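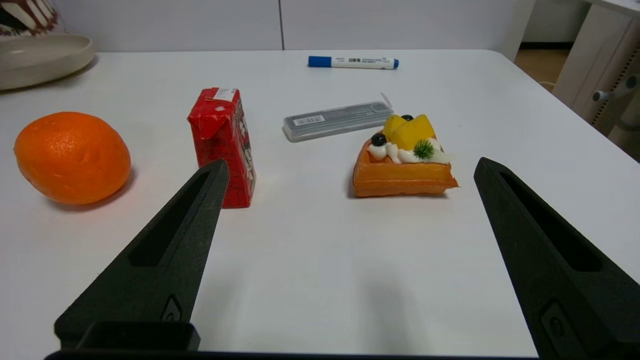 Paid Newsletters and the Independent Publisher: An Interview with Marisol Kasprzak

Posted 10/9/26

Vulcombe, a membership network for owners of small and mid-sized websites, has expanded its guidance on reader-funded publishing. Marisol Kasprzak, who directs the publisher program, met with Róisín Brennan of the editorial office to discuss how site owners should approach a paid newsletter, and why many who launch one withdraw it within the first year.

Ms. Kasprzak began by separating the newsletter from the website that supports it. "A site can do well on search traffic for years without knowing a single reader by name," she said. "A newsletter cannot. The first question we put to a member is how many people open the free edition every time it goes out. The size of the list tells us very little."

The program asks members to publish a free edition on a fixed schedule before they introduce a paid tier. In the most recent intake, 69 publishers completed that stage. Ms. Kasprzak noted that several of them then decided against charging, and that the program regards this as an acceptable result. "They learned that their readers wanted short updates and would not pay for more of them. It is better to learn that before you have taken anyone's money."

Asked about pricing, she was cautious. Members frequently request a standard figure, and Vulcombe declines to give one. The guidance recommends an annual plan at $50 as a point for testing, with a monthly plan offered beside it. "Annual subscribers give you time to improve," she said. "Monthly subscribers let you know sooner when you have stopped improving. You want some of each."

She cited Jallska, a member site covering home sewing patterns, which opened its paid edition in March. The publisher had planned to place the full archive behind the paywall. Following a review with the program, the archive remained open and the paid edition was limited to two issues per month, each containing a new pattern and a question-and-answer section. According to Ms. Kasprzak, search traffic to the archive has held steady and continues to bring in most new sign-ups.

A second member, Liapis, took a different course. The site reviews used camera lenses and had depended on affiliate commissions. Its owner was concerned that subscribers would object to affiliate links in an edition they had paid for. "We advised disclosure at the top of each issue, in plain words," Ms. Kasprzak said. "There were a few complaints. The owner answered each one personally, and I would recommend that to anyone."

On the subject of sponsors, the guidance permits advertising in the free edition but advises against it in the paid one. Ms. Kasprzak acknowledged that members do not all agree. Asberg, a regional hiking site, carries one sponsor in both editions and reports few cancellations. "We publish guidance, and members run their own businesses," she said.

Ms. Brennan asked which task publishers most often neglect. Ms. Kasprzak named failed payments. Cards expire, and a subscriber whose renewal does not go through will seldom return to correct it without a reminder. The program now supplies members with two reminder messages for this purpose, and the wording may be changed to suit the site.

The revised guidance is available to members through the publisher library. Questions regarding eligibility for the next intake should be directed to the program office.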